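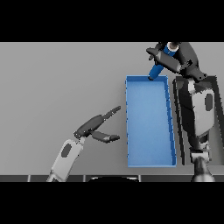

Wulby opens planning service for firms buying two-armed handling cells

DIRNDALE, 12th November — Wulby, the equipment planning firm, has opened a service for small and mid-sized manufacturers that are preparing to buy a two-armed robot cell for tray loading, kitting or bench handling. The service covers simulation of the task, a written equipment specification, a cost plan over the life of the cell and a review of supplier quotations. It is open to new clients from December.

The service was developed with Padilla, a maker of dispensing parts, which used it to plan the purchase of a cell for its finishing room. Padilla handles 34 part types by hand at present, most of them cylindrical, and places them in shallow trays for the next stage of work. It had received quotations that could not be compared with one another. One included grippers and guarding but left out installation. Another gave a single figure for the whole cell with no breakdown. A third assumed a tray that Padilla does not use.

Under the Wulby service, the task is modelled before any supplier is approached. The client provides drawings of the parts and trays, the target cycle time, the floor plan and the available power and air supply. Wulby builds a simulated bench from these and runs each part type through it with the reach, payload and gripper opening set as variables. The output is a table of minimum values that any arm on offer must meet, and a list of part types that fall outside them.

"The arm is the item people ask about first, and it is seldom the item that upsets the budget," said Florêncio Prata, head of planning at Wulby. "Grippers, fixtures, guarding and commissioning hours are where quotations differ. If those lines are fixed in the specification, the quotations can be read side by side."

For Padilla, the model was run for 676 placements across the full range of parts. It found 6 part types that could not be placed with the gripper first proposed, as the fingers met the tray rim before the part was fully down. Padilla has moved four of these to a gripper with longer fingers and will continue to place the other two by hand. The change was made on paper, ahead of the order, and the revised gripper was priced into all the quotations that followed.

The model also tested whether a second arm was needed. With one arm, the cell met the cycle time on the lighter parts only. With two, it met the cycle time on all the parts within its range, provided that the tray was kept within reach of both arms and the working areas were kept apart by the controller. Padilla has chosen two arms on a shared base. Wulby notes that the result depends on the mix of parts, and that other clients may find a single arm sufficient.

The cost plan is set out under the following headings:

Arms, controller and base
Grippers, fingers and spare sets
Trays, fixtures and locating pins
Guarding and safety assessment
Installation, power and air
Commissioning and acceptance tests
Operator and maintenance training
Service contract, parts and software licences
Removal or resale at end of life

Each heading carries a low and a high figure and the name of the party responsible for it. Items that the client will supply from its own stores are entered at replacement cost. Wulby does not sell arms or grippers and takes no commission from suppliers.

Acceptance terms are written at the same stage. In the Padilla specification, the supplier must show correct placement of 99 per cent of parts over a full shift, with the client's own trays and without adjustment by the supplier's staff. The final payment is held until the test has been passed. Simulated results are not accepted as evidence for this purpose — they are used to set the requirement, and the test is carried out on the installed cell.

Wulby advises clients to allow for a period of parallel running, during which manual stations stay in place and staffed. The cost of this period is shown as a separate line. Floor space should be planned on the same basis, with access to both sides of the bench for tray changes and room to withdraw an arm for repair.

The service is run from Wulby's offices in Dirndale, with site surveys also offered from its second office in Stalitz. Fees are fixed after a first review of the drawings and are payable in two stages, on delivery of the specification and on completion of the quotation review. Clients keep the model files and may pass them to any supplier invited to quote.

Firms wishing to book a first review should have part drawings, tray dimensions and current output figures to hand.

Notes to editors

Wulby provides equipment planning and specification services to manufacturers. Interviews with Florêncio Prata can be arranged through the Wulby press office in Dirndale.

ENDS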